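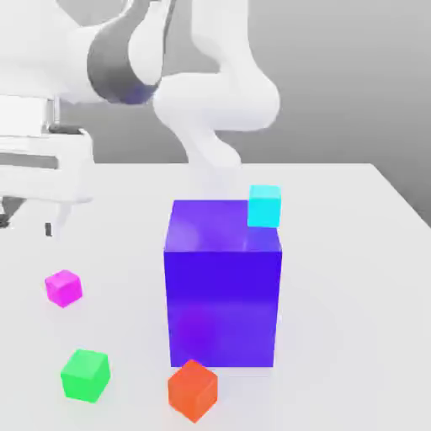
How often should a wooden cutting board be oiled?
Once a month for a board in daily use, and once every season for one that mostly hangs on a hook. A new board needs more at the start: one coat a day for the first week, then one a week until the end of the month.

The rest of this page covers cleaning, oiling, sanding and storage, with a few reader notes at the end. It applies to maple, beech, walnut and cherry boards. Bamboo can be treated the same way but takes less oil.

Which oil to use

Food-grade mineral oil is the usual choice. It has no smell, it doesn't go rancid, and a small bottle lasts a long time. Buy the kind sold for cutting boards or the plain kind from the drugstore; both are fine if the label says food grade.

Olive oil, corn oil and other cooking oils stay soft in the wood and start to smell after a few weeks. If you have already used one, scrub the board with hot water and dish soap, let it dry for two days on edge, and start over with mineral oil.

Raw tung oil and raw linseed oil harden in the wood and hold up well, but each coat needs a long time to cure. Hardware store "boiled" linseed oil often has metal driers in it. Leave that for tool handles.

How to oil a board

Wash the board and let it dry overnight. Oil will not go into damp wood.

Warm the bottle by standing it in a bowl of hot tap water for a few minutes. Pour a puddle the size of a silver dollar in the middle and spread it with a folded paper towel or an old cotton T-shirt. Work along the grain. Do both faces and all four sides, and give the end grain a second pass, as it drinks the most.

Stand the board on edge on a sheet of newspaper and leave it overnight. In the morning wipe off anything still sitting on the surface. If the board feels greasy after wiping, it had enough. If dry patches show, put on another coat.

Always oil both faces. A board oiled on one side only will cup.

Board cream

Cream is mineral oil with beeswax melted into it. It goes on after the oil and slows down water. To make a jar, use four parts oil to one part wax by weight. Set a clean can in a pan of barely simmering water, melt the wax in the oil, stir, and pour into a jar with a wide mouth. 100 grams of wax will do a household for years. Do not melt wax directly on a burner.

Everyday cleaning

Wash with hot water and a little dish soap right after use, rinse both sides, towel off, and stand it up to dry. No soaking and no dishwasher.

For onion and garlic smells, sprinkle coarse salt over the board, rub it in with half a lemon, wait ten minutes and rinse. Baking soda paste works on beet and berry stains, though it may take 2 rounds.

After raw chicken, wash with soap first. Then wipe with a tablespoon of unscented bleach in a gallon of water, leave it for a few minutes, rinse and dry. Never mix bleach with vinegar or lemon.

Sanding out knife marks

Start with 120 grit on a flat block, go along the grain, and finish with 220. Wipe the board with a damp cloth, let the fuzz stand up, dry it, and go over it lightly once more with 220. Oil it the same day.

Deep grooves are better taken out with a card scraper. A crack that runs all the way through means the board is done.

Storage

Keep boards on edge with air on both sides. Away from the stove is better, and never flat on a wet counter. Rubber feet on the underside help a heavy board dry.

Reader notes

Sandamali Uddin: I keep the oiling rag in a lidded glass jar and use the same one all year. Mineral oil only. Rags with tung or linseed oil can catch fire on their own, so lay those flat outside to dry before throwing them out.

Kyu-ri Choo: My end-grain block took 11 coats before it stopped soaking them up. It is maple and had been dry for years.

Ha-neul Ko: For a warped board, lay it hump side up on a damp towel overnight, then put it under a stack of heavy books to dry. Worked on a slight warp. Did nothing for a bad one.

Page last updated June 2, 2025. The section on board cream was added in May.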